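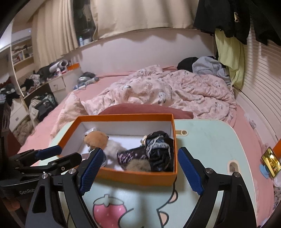 Orange box on the mint-green bed tray.

Istby bed tray table, 243 rand from Divden
Reviewed by Willy Koster, Sun 13 May

The shop page promises a "breakfast in bed experience". I've had mine since February and eaten in bed twice. Mostly it holds post, a laptop and whatever hasn't been put away.

The legs fold flat, fine, but one catch needs a hard shove and I don't trust it with soup. The top marks easily. Tea rings came off with a damp cloth – biro didn't. It's also too low if you have long thighs, and no, the height doesn't adjust, whatever the advert hints.

Gosselin does a sturdier one for 799. I tried it in the shop and couldn't see where the extra money went. Buy the Istby if it drops below 200. At full price I'd stick with a cushion and a big book.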